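Flalero Name Deck
A card game for people who have to agree on what to call a baby

Set of 135 cards, 8 pencils, one score pad
68 pages in the companion booklet
In stock, ships in August

You have a list. Your partner has a list. The lists share one name, and it belongs to somebody's ex. The Flalero Name Deck was made for the two of you, and for the grandmother who will be joining by phone whether invited or not.

Each card carries one first name, with its origin and meaning on the back in plain print. Where scholars disagree about the meaning, the card says so. Where the meaning is "crooked nose," the card says that too, and you may deal with it as a family.

How it plays

Deal 19 cards to each parent. Keep, trade or veto. Vetoes are limited, so spend them wisely: Oriana Quezada, who wrote the rules, burned all of hers in the first round and has a son called Hipólito. She has come around to it.

The booklet, by Celeste Pereyra, covers name days, nicknames you can't prevent, and how a first name sounds when shouted across a parking lot along with the surname. There is a short chapter on spelling. It is firm.

What's in the box

Name cards, linen finish, rounded corners
Blank cards for the names we left out on purpose
Pencils, with erasers you will need
Score pad
Booklet, stapled

Good to know

The cards are sorted by sound, so Nora sits next to Laura and you can see why you like both. Wipe clean with a dry cloth. Fits in a hospital bag or a back pocket, if you carry the cards without the box.

Twins require no second deck, only more patience. We don't accept returns on the grounds that your sister used the name first.

Customer favorite: "We are down to two names and still married." Estela Retamal
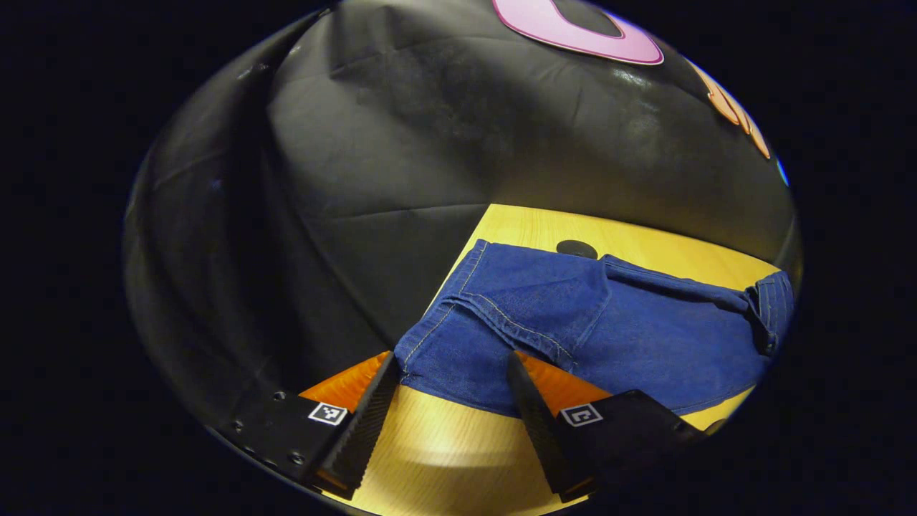 Blue jeans, folded on the table.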